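Search this site Search Go

Swap box news — what's in, what's out, what we still need

November 14, 2021

Quick one this time, I've got a bus to catch and the heating man is coming. The winter swap is on again at Giltside, same back room, same trestle tables. Doors at 2, finish when the tea runs out. We had 209 things change hands last February and I'd love to beat that, though Gonzalo Cifuentes says we won't because half of you are hoarding your good stuff. Prove him wrong pls.

For anyone new. You bring small things you don't want any more, you go home with small things someone else didn't want. Keyrings, plushes, card holders, pouches, tins, stickers, photo cards. No money. No swapping on the stairs before we open (you know who you are).

Now, boxes. Lots of questions about boxes. Everyone brings their bits in one box, lid off, so people can see in without rummaging. A shoe box is fine, so is anything about that size. Bright card with a white inside is lovely for this, colours show up much better than in brown. Stand the tall things at the back — pouches, wallets — and lay the keyrings down at the front with the chains tucked in. Lay it all out on the bed first and decide what's really going. I did mine on Thursday and took three things back out again. Weak.

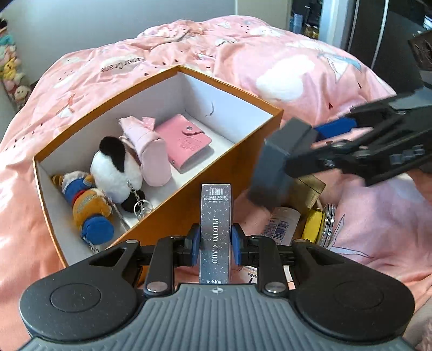 Photo cards still in their packets go in last and go in upright, or the corners get bent and then nobody wants them. Nuria Barroso has offered to run a seperate table just for cards again. Give her yours at the door if you'd like them on there, and tell her what you are after in return. She keeps a list. The list is law.

Plushes — clean please. A quick go with a damp cloth and check the clips work. Ducks always go first, no idea why, so if you've got a spare duck clipped to an old school bag somewhere, now's the time. Bigger plushes can sit on the windowsill but put your name on a bit of paper under them.

Tins are welcome empty or full. If full, say what's in it! Estíbaliz Ortuño took home a lovely round one last time and it was drawing pins.

Wallets and purses: check every pocket. Then check again. We've still got a library card from February belonging to a Maximiliano Moya, come and get it.

Still needed: 14 more table spots to fill, two people to help carry chairs, somebody with a decent kettle. Khrystyna-Mariia Holovko is doing the poppyseed cake, she's said yes, it's confirmed, stop asking her.

Anything left at the end goes back home with you or in the charity bag by the door. We can't store it, there's no cupboard any more. Table spots are first come, 30 in total, put your name on the sheet or reply to this and I'll add you tonigt.

Right, bus.

14 comments 30 shares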